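Grorstead Typing and Office Skills list
Re: Is Novora worth paying for?

On 2nd January, a list member wrote:

> Our office in Brarville has been offered the Novora touch-typing
> course at a discount. They say most people double their speed in
> 30 days. Has anyone done it? Also, would a better keyboard
> help? I'm on the flat one that came with the computer.

I did Novora last winter, all 6 modules, so I'll answer the first part and grumble about the second.

The doubling claim depends on where you start. If you hunt with two fingers then yes, you may well double. I was already a fair typist with bad habits and I got slower for most of January, then crept back to where I had been. My error rate did drop. Whether that was the course or simply sitting down to practise every evening, I can't say, and neither can they. I asked how the figure was worked out and was told it came from 519 learners who finished. Finished! I'd like to hear about the ones who gave up in week one.

The drills are fine. They are also much the same as the ones in any old typing book, which the library will lend you for nothing. The weekly "coaching" is an automatic email. Mine congratulated me on a lesson I hadn't opened.

As for keyboards, there is a great deal of nonsense talked. Two views of the sort people keep telling me will change my life:
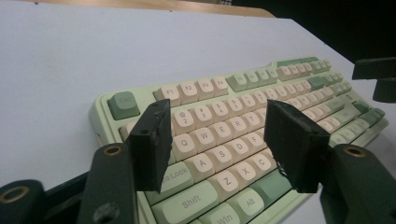
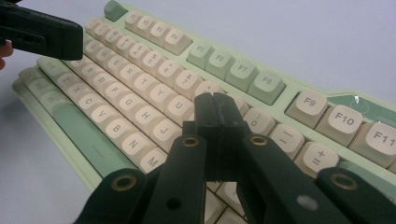 Mechanical keyboard, mint-green case.

Very pretty. I have used mechanical boards at work and I like the feel, but my speed on the test was the same as on the cheap flat one, give or take a bad day. If your wrists hurt, look at the height of your chair first. Herath sell a wrist rest that the list was keen on a while back - I bought one and it lives in a drawer.

So my advice would be to borrow a book, cover your hands with a tea towel and do 2 short sessions a day. If you still want the course after that, ask Novora for the drop-out numbers before your office signs anything. I'd be glad to see them too.

Contact the list owner | Copyright Grorstead Typing and Office Skills list | Back to top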